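January, cable week

Started on the USB set this morning after the Tillman bin was packed away.

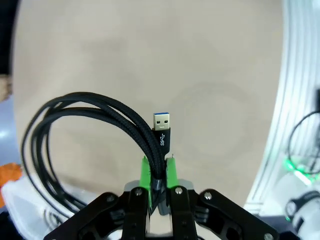 Braided cable in the green pads, plug pointing up.

Got through 36 good episodes before lunch. I threw out 6 more where I let go too early or bumped the coil on the way up. They would probably be fine for training but I don't want the model to learn my bad habits.

The braided cable is harder than the plain one we used last time. The bundle pulls to one side when you lift, so the plug wants to turn in the pads. I got better at it once I closed right under the plug and waited a second before raising. I wrote that in the notes for the Zolinow people, who start on the same task next.

The total for the cable folder is now 373. All tasks together we are at 3924, and Graller wants the labels checked before anything more goes in. That means an afternoon of watching clips at double speed and typing "grasp," "lift," "place" over and over.

My wrist is sore from the controller. I moved the chair closer and it helped a little. Tomorrow I'll do the same cable with the plug starting face down, then switch to the short one.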